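The man from Drandus wanted 2,437 for the lot, and Rozália Szabó thought he could want whatever he liked.

"It's supposed to bring luck to a house," he said. "My aunt had one in Gounder. Lived to 100."

"And the other people in Gounder?"

He didn't know about the other people. He had driven up in April with a van full of charms, bells and bowls, and a story for each of them. Rozália had kept the shop for long enough to hear most of the stories before, usually told about different bowls.

"Two hundred," she said.

"It shows you what's coming." 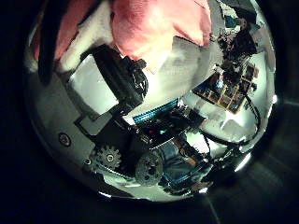 Luck, in her experience, was what people called a thing once they had already paid for it. She bent over the polished dome all the same, for the sake of manners. There was something pink along the top, bulging and folded, and below it everything was squeezed towards the middle. If that was the future, it needed ironing.

"Well?" he said.

"Two hundred," said Rozália, "and you carry it in."

He looked at the van, then at the step, and went to find his gloves.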